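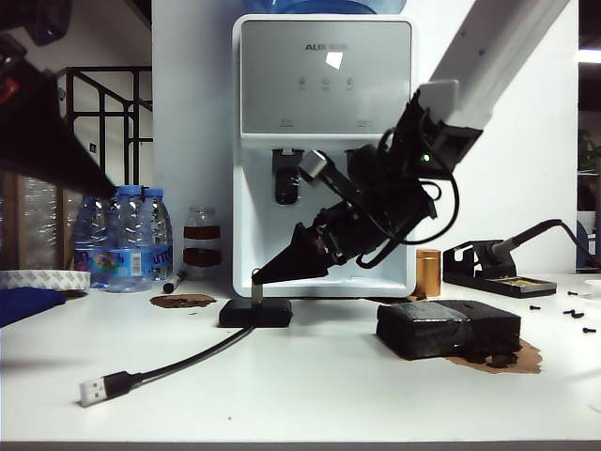

Bench automation is the name for putting robot arms onto the same tables where people already solder, tape and screw small things together. I first wrote up this entry after a spell at Ledel, a repair and assembly shop in Tristmont, and I've kept adding to it. Big factory robots get their own fenced-off floor, but a bench arm has to share. It gets the tabletop with a soldering iron in its stand, a few water bottles, a roll of tape and whatever stains came before it, and people go on reaching for their stuff all day long.

Search this encyclopedia Go Advanced

The shop had 14 bench workers when the first arms arrived, and nobody lost a job over it, but the jobs did change. Before, you built a unit from start to finish. Afterward you spent a good part of the shift setting parts out, teaching positions and watching – which sounds restful and really wears you out! Ledel paid for 4 days of training per person. The older hands at Vuorinen, the sister shop, told me they'd have liked more.

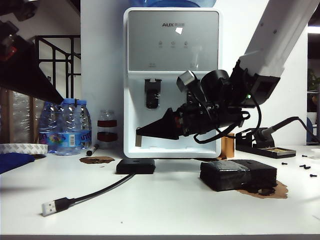 Photo: Breletti Workplace Archive, March 2018

Small pieces are where I saw the most grumbling. A narrow strip held at the tip of a gripper has to be lined up just so, and a person does that by feel without thinking about it. With an arm, somebody has to work out the angle first. My own log from that year has 379 entries, and plenty of them are only about grip. People also got fussier about where they left loose screws and cables, me included.

Pay is still argued over. Ledel added a new grade for workers who can teach an arm a task, and Vuorinen did the same the following August – though the two shops don't agree on what counts as teaching.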